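Dellurach Play Library opens pretend food collection to families this July

FOR RELEASE

The Dellurach Play Library will start lending its whole pretend food collection in July, and we couldn't be happier to see it heading out the door. Families, home carers, kindergartens and speech therapists will be able to borrow baskets of play fruit and vegetables for up to four weeks at a time, at no extra cost on top of a normal membership.

The collection holds 728 pieces. Until now most of it could only be used at our Saturday sessions in the Wurudum Room, where the shop corner has been the busiest spot by a long way. Parents have been asking for years whether they could take a basket home. Now they can!

"The fruit is the first thing the little ones go for when they come in," said Parveen Sarkar, who coordinates the library. "They fill a basket, they sell you a banana, they take it back and sell it to you again. I've bought the same banana more times than I can count, and I'd love other people's lounge rooms to get a turn."

There are 29 basket sets to choose from. Each one comes in its own carry basket with a laminated card listing what belongs inside, plus a short sheet of game ideas for different ages. Sets are grouped by theme and colour, so you might borrow a breakfast basket one month and a soup basket the next. The warm colours set has been a favourite at our sessions, with its yellows and oranges and a tall-handled wicker basket that children love to carry on one arm.

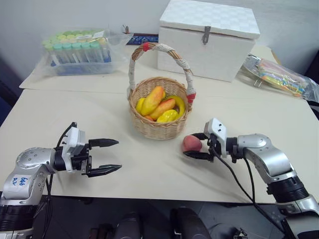
What's in the baskets

The pieces are plastic and a good size for small hands. Mango shapes, bananas and peaches turn up in several of the fruit sets, and most have a vegetable or two mixed in for sorting games. A few older pieces have faded a little. We've kept them in because they still do the job, and a faded lemon makes a very good argument starter about what is ripe.

The sets were put together by Sewwandi Haque, a retired kindergarten teacher who has run our Saturday shop corner for six years. She spent much of the autumn washing, matching and re-sorting the collection at her dining table — her family ate in the kitchen for most of May.

"You can do so much with one basket," Sewwandi said. "Colours, counting, taking turns, saying please. My favourite game is the simplest one. You hide a peach under a tea towel and let them feel it and guess. The four-year-olds will play that until you beg them to stop."

Money for the new baskets came from a $4000 grant from the Debnath Family Fund, with another $1000 raised at our autumn toy swap. Our warm thanks go to everyone who bought a cake, a raffle ticket or a slightly wobbly rocking horse.

How to borrow

Members can book a set at the front desk or by phone. Please check the contents against the card before you leave and again before you bring the set back. A wipe with warm soapy water is all the cleaning we ask for, but please keep the wicker baskets out of the sink. If a piece goes missing, just tell us. We keep spares of the common fruits and there is no fine.

The sets are recommended for children aged three and over, with an adult close by. Some pieces are small, so families with babies in the house should ask at the desk for the large-piece sets.

Try before you borrow

All 29 sets will be out on the tables in the Wurudum Room on the first Saturday in July, from 9.30 am to noon. Entry is free and you don't need to be a member. Sewwandi will be running the shop corner as usual, and new members can sign up on the day.

Media contact: Parveen Sarkar, Coordinator, Dellurach Play Library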